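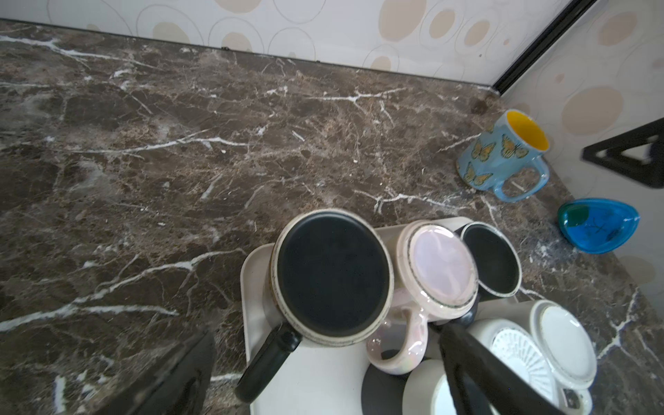 **Item 3: Demonstration visit, kitchen station**

Present: P. Maldonado (Veltlow), B. Salinas (Jondomik), two visitors from Siltholm. Previous minutes taken as read, with one correction to the February parts list.

3.1 Maldonado outlined the task: unloading mugs and plates from the white dish rack on the marble counter. The visitors asked for the rack to stay mixed, with inverted mugs next to plates standing on edge.

3.2 Salinas gave the arm settings. Reach from the base is limited to 380 mm for this station. Approach speed is capped at 55 mm per second inside the rack area. The visitors asked if the cap could be raised. Salinas said not before the new finger pads are fitted.

3.3 Discussion of grasp order. The large mug with the black handle is to be taken first, then the pink one. Plates follow. Siltholm would prefer plates first — left open until the next visit.

3.4 The glossy pink finish was raised as a possible problem for depth readings. Salinas to compare it with the light blue butterfly mug under the same lighting.

3.5 Log storage. Each session may run up to 300 attempts. Maldonado wants failed grasps kept in full, including wrist video. Agreed.

3.6 Siltholm asked for a copy of the Escobar safety checklist. Section 2 is out of date and will be revised before it is sent.

Actions
- Salinas: finger pads, depth comparison
- Maldonado: checklist, revised grasp order
- Siltholm: list of preferred dish types

Item 4 deferred.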